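How to score a throwdown at your own gym without losing your mind

I've judged and scored our little in-house fitness competition for a few years now, and the first one was a mess. People were doing math on the whiteboard at 8 p.m. and two athletes were sure they'd both won! So this is how I do it these days, and it works for anything up to 40 people.

Start with the events. Pick four, and write each one down in full before you announce it - the weights, the reps, the time cap, what counts as a good rep. Manon Hiebert, who coached me when I started, used to make me read mine out loud, and I always found a hole that way (what if somebody drops the bar on the last rep?).

Next, give points by place. I use 70 for first and take off three for each spot after that. Add them up across the events and the highest total wins. Ties go to whoever has the better single finish.

Then print your score cards. One card per athlete per event, with the name and lane already filled in, and a line at the bottom for the athlete to sign. Get that signature before they wander off to find water. I mean it!

For workouts that run past the cap, add one second for every rep left over. So a 600-second cap with five reps to go is 605. Easy to explain, easy to sort.

Sort your small stuff the night before too: pencils, lane numbers, safety pins, spare batteries for the timers.

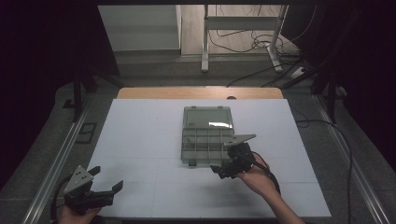

A divided box with a snap lid is good for the little things.

On the day, have one person enter scores and a second person read them back. Post the standings after every event and give everyone ten minutes to question a score. After that it's locked, and you can go set up the next bar.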